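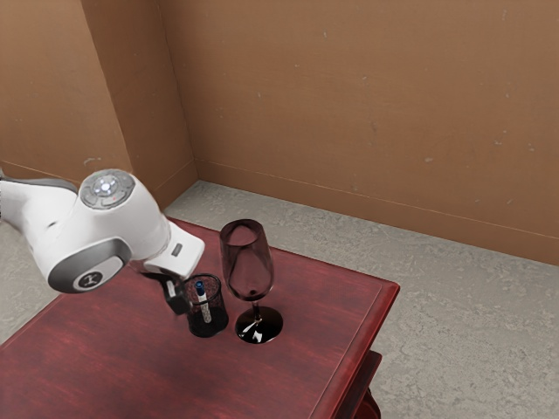 Subject: Re: [noria-users] Glassware in sim, does it transfer?

Date: Jul 19, 2026
From: Ourania Zacharopoulos
To: noria-users

Hi all,

Long reply, sorry, but I've been itching to write this up! The render at the top is from the pen-and-cup task: dark glass tumbler with a blue-capped pen standing in it, wine glass right beside it, gripper next to the cup with its fingers near rim height. It's my favorite layout in the whole set, and also the one that gave us the most grief.

> I tried training on rendered glass last October and gave up. The
> policy did fine in sim and then went straight for the reflections
> on the real table. Did you do anything special with the materials,
> or is it all in the randomization? And do you really keep a second
> glass that close to the target? Seems mean.
>
> Vlachopoulos

Mean, yes, and I think that's why it helps. In our first version the wine glass stood well away from the cup, and the policy learned a lazy swing in from whichever side it liked. Once we started sampling the second object so that the two bases nearly touch, the wide approaches got punished right away (we end the episode on any contact with the wine glass) and the motions got a lot tidier. I could see it in the rollouts long before it showed up in the success rate.

On materials: a bit of both. We randomize tint, wall thickness and how see-through the glass is, and we do it per object, so the cup and the wine glass rarely match. The table finish gets sampled too. Glossy dark wood is the hardest one by a mile, because you get highlights on the foot of the glass and the tabletop color coming through the walls, all in the same small patch of pixels. If I had to keep only one kind of randomization it would be the overhead light. Move the light and the highlights move, and the policy stops treating them as edges.

Now the numbers. We trained on 975 scenes with 4 table finishes, then ran the same 9 layouts on the real arm with no fine-tuning. It got the pen out without touching the wine glass in 8 of them!! The miss was a layout with the pen leaning toward the wine glass, and the fingers closed a little too high and pushed the cap sideways. Nine layouts is a tiny test, I know. I'm not claiming glass is solved. But the old version, with the glasses far apart and a fixed light, only managed 4, so I'm pretty happy.

A few odds and ends for anyone who wants to try it:

- The spacing sampler is in the Carnero branch, not in main yet. Look for the "crowded" option.
- Turn off motion blur on the first run. We put it back later and it helped some, but it makes debugging the grasp height miserable.
- Don't bother with depth on the glass. We feed color only and let the second view sort it out.
- The Lavwood table pack works as is, but its scale is off in older copies, so check the tabletop height before you blame your gripper.

Vlachopoulos, if you still have your October checkpoints, I'd love to see them run on our crowded layouts. My guess is that most of the trouble was the fixed light, and it would be great to find out if I'm wrong. I can send the scene files tonight.

Next up I want to try a pen in a clear cup on a pale table, where there's hardly any contrast to hang on to. Has anyone here done that one already?

Ourania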